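# Zasico Tabletop Sorting Package

The Zasico Tabletop Sorting Package is offered by Macedo to colleges, training centers and small research groups that need a humanoid upper body to handle everyday objects at a table. It is supplied as a complete station and is intended for indoor use under ordinary room lighting.

## What is supplied

- Humanoid upper body with two arms and two five-fingered hands
- Head-mounted color camera
- Control computer with the Zasico software installed
- Operator headset and a pair of hand controllers
- Object set of 43 items, including artificial fruit, solid blocks and empty food packages
- Open plastic bin
- Printed setup manual and safety guide

The table is not included. Customers may use their own, provided that it stands firmly, has a matte top and can carry a load of 500 pounds. Glass and polished metal tops are not supported. Drawings for a suitable table are available from the Flistville office on request.

## Operation

The station can be run in two modes. In guided mode, an operator wearing the headset moves the arms directly, and each session is saved to the control computer. In task mode, the robot carries out a stored task from a typed instruction, such as placing all fruit in the bin and leaving the blocks where they are.

The package comes with 13 stored tasks. Nine of them use one hand only and are recommended for new users. The remaining tasks call for both hands, and operators should complete the two-hand exercise in the manual before they attempt them.

Objects may be set down anywhere within the marked reach of the arms shown in Section 4 of the manual. They need not be lined up. Items placed against one another are harder to grasp, and a gap the width of a hand is advised during the first weeks of use. The bin may stand on either side. Its position must be confirmed in the software whenever it is moved.

## Hands and grasping

Each finger closes until it meets resistance and then holds at the level of force set for the task. Three levels are provided. The lowest is meant for real fruit and thin packaging, the middle for the supplied object set, and the highest for solid items with a firm surface. Wet or greasy objects should be wiped before use.

Finger covers are wearing parts. They should be inspected monthly and replaced in full sets. Worn covers tend to show first in tasks with round objects, which may turn in the hand during the lift.

## Installation and training

Installation is carried out by Macedo staff and takes one working day. The customer is asked to provide a level floor, two grounded outlets and a clear area around the station. Access to the room should be limited to trained persons while the arms are powered.

Operator training is held on site or at the Fivthorpe training center. The course is led by Nazma Wijesinghe and covers startup, guided mode, task mode, emergency stop and routine care. Certificates are issued to participants who complete the practical test.

## Service and orders

The package carries a warranty on the arms, hands and control computer. Finger covers and items in the object set are excluded. Software updates are provided for as long as a service agreement remains in force.

Requests for quotation should be addressed to Lakmal Hettiarachchi at the Flistville office and should state the intended room, the voltage available and the number of operators to be trained. Orders received before the end of August will be scheduled for installation in the fall term.
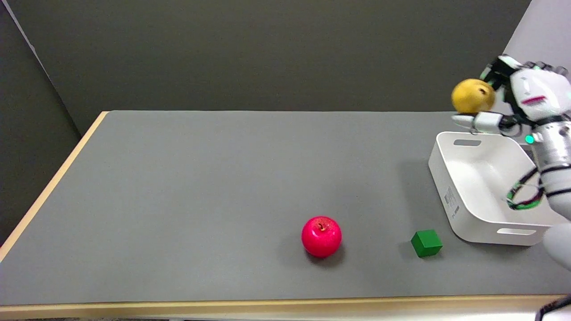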